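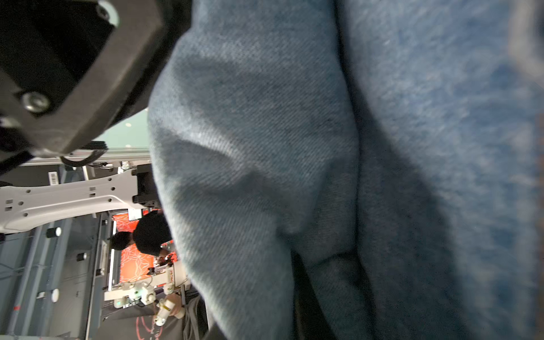 Washing denim – how often, and does it matter?

sgarba38
Posted 1/23/19
I've got a light blue-gray pair and a darker pair, both heavy twill. The label on the light ones says wash cold, inside out, and nothing about how often. My sister washes hers after every wear. I go a month. Who's right?
Salamatu

trilik
A month is fine unless you spill something. I wash mine cold, hang them by the waistband and never use the dryer. Keep the dark pair away from the light pair for the first few washes.

Plulwood
Disagree on the month. Sweat and grit wear the fibers down, mostly at the inner thigh. I wash every four or five wears and my oldest pair is still going.

trilik
It's the machine that wears them down. Look at the lint.

Plulwood
Lint comes off everything. Turn them inside out and use a low spin – 1000 is too high for denim in my opinion.

Hashmi401
Low spin leaves them dripping for two days in my apartment. I use 1000 and haven't had a problem except crease lines on the dark ones. Those don't come out.

shivam_k
Crease lines are from overloading. Two pairs per load, zipped up. And fold them along the side seams once they're dry. If you bunch them up in a drawer the creases set.

sgarba38
Mine get bunched up, so that explains some of it. Has anyone tried vinegar to hold the color on the dark pair?

trilik
Tried it in March. Couldn't see any difference.

Hashmi401
Same, and the bathroom smelled for a day.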